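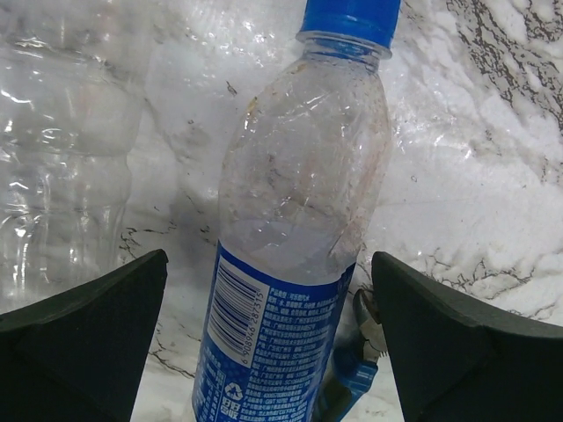
Gallery > House & Shed > Clear-out

Bits and bobs from the Gorlow clear-out, June. Did the worktop first as everything ends up on it. Captions short, tea going cold, will add more when I get a minute.

Clear bottle, blue cap, blue label, barcode 6 908946 287315. Bit dented and specked with brown round the shoulder. Recycling mark is printed on the label, so off to the Felport bank with it (cap back on, they take them now).

Bottles went in the green crate, tools in the old Urio tin. Tin is 56 cm long so most things fit, just not the big level. Had nearly 90 minutes on this before lunch and still only 2 shelves done. Typical.
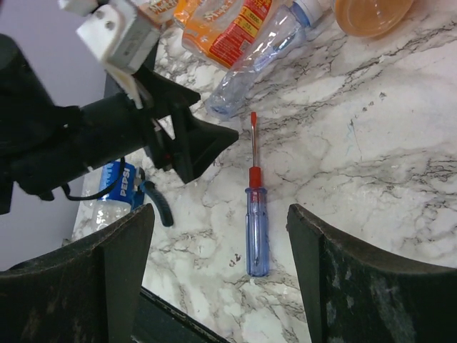

What do you do with odd screwdrivers that don't belong to a set?
Keep one flat and one cross-head in the kitchen drawer, the rest go to the tool swap at Flevwood.

Small flat-blade one, see-through blue handle with ridges, red collar, red near the tip too. Definately a keeper. On the marble next to a Pepsi bottle, which is for the crate aswell.

More to come: paint tins, string, the cupboard under the stairs. Crate goes out 4pm.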